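Progress report: "Driltov in Pictures", a comic book on the history of a band
To: Bláthnaid Foley, Clallberg Arts Fund
2021-03-17

Dear Ms Foley,

With this report I inform you of the work done since our last letter. You asked to see the position of the script, the drawings, the permissions and the money, so I keep to that order.

Script

The script is finished in its second version. It has five chapters, from the first rehearsals of Driltov in the cellar in Homholm until the farewell concert. The third chapter was the most difficult, as the former drummer and the singer remember the tour very differently. After two long telephone calls we decided to draw both versions, his on the left pages and hers on the right pages. Both have read the chapter and agreed to it in writing. The bass player still wants to change some words in the scene at the ferry.

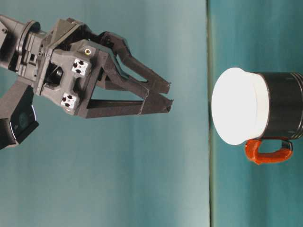

The lyrics are quoted in four places only. In the first version there were many more, but the reader who checked the text for us found that they slowed down the story, and I share her opinion.

Drawings

The book will have 96 pages. All pages exist as pencil sketches, and 30 of them are inked. Our plan from the autumn said that we would have half of the pages inked by the end of February, so we are behind. The reason is mainly that our second inker was ill for three weeks. He is working again, and he has taken over the whole of chapter four so that the style does not change in the middle of a concert.

The colours are decided. The early years are in two colours only, a brown and a dull yellow, and full colour begins when the band signs its first contract. We made a test print of six pages with De Bruijn, the printing house. The brown came out too red on their paper. They have sent us a second paper, which is a little heavier, and on this one we are satisfied.
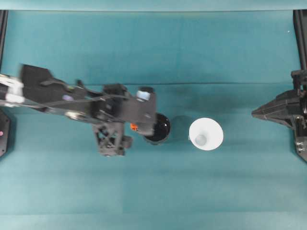 Robotic arm above a teal cloth.

Permissions

The publisher of the songs has given permission for three of the four quotations. For the last one, the rights belong partly to the family of a lyricist who has died, and we wait for their answer. If it is negative, we can redraw that page without the words. It is one day of work.

The photographs used as models for the concert scenes come from the band and from two fans. All of them have signed the form which your office gave us. 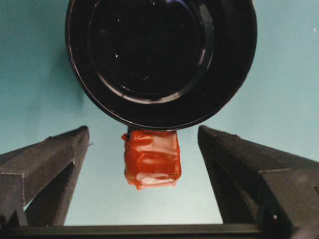
A black circular object with a small block in red-orange tape.

Money

Of the second instalment we have spent 3,744 euros until now. The largest part went to the inkers, and the test print and postage were the rest. Lettering was planned for this period but is not yet begun, so this amount moves to the next one. We do not ask for any change in the total. 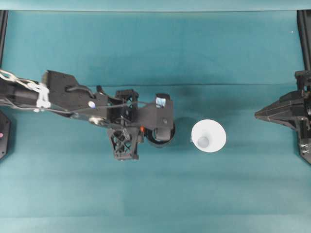
The advance orders opened in February through the shop in Homholm, and around 20 copies are ordered. This is less than we hoped. The shop has not yet put the cover in its window, and I will speak with them about it.

Next steps

Until the next report we want to finish the inking of chapters two and four, begin the lettering, and receive the answer about the last song. I would also be glad to know if the logo of the Fund must stand on the back cover or if the inside page is sufficient, as De Bruijn needs the cover file earlier than the rest.

With kind regards,
The editor, "Driltov in Pictures"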